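Marker ink on a laminated wall planner won't come off

Loretta Kapoor
Posted 9 November 2022

We have a laminated year planner on the kitchen wall, the large sort from Jelínek. In May somebody filled in two whole columns with a permanent marker instead of a dry-wipe one. I have tried washing-up liquid and a damp cloth, then a kitchen scourer on one corner, which dulled the surface and left the ink where it was. The planner cost £40 so I would like to keep it going. Is there a way to get the ink off without making the laminate cloudy?

Shoshana Abernathy

Stop using the scourer. The dull corner won't come back.

Go over the old writing with a dry-wipe marker, covering each line completely, and wipe it with a dry cloth while the new ink is still fresh. The solvent in the dry-wipe ink loosens the permanent ink under it. Do a few words at a time. You may need to go over it 2 or 3 times where the ink is thick.
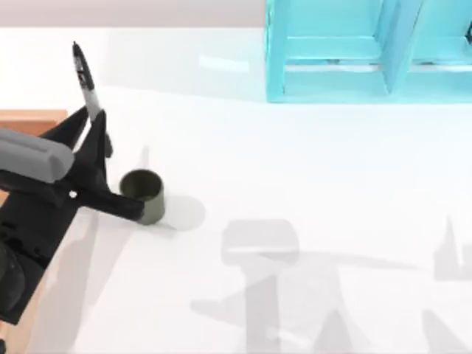
If a grey shadow is left after that, put a little surgical spirit on a cotton pad and rub gently, then wipe with plain water and dry it. Try a corner first. Keep the spirit away from the cut edges, as it can creep in between the plastic and the paper. Open a window as well, because the smell hangs about in a kitchen.

Don't use nail varnish remover. Acetone took the shine off a planner of mine in one wipe.

Jalen Brannigan

Hand sanitiser gel. Leave it a minute and wipe.

Selamawit Ayele

The dry-wipe method worked for me on a school timetable, but not on the red, which left a pink stain. I stuck a white label over it and wrote on that.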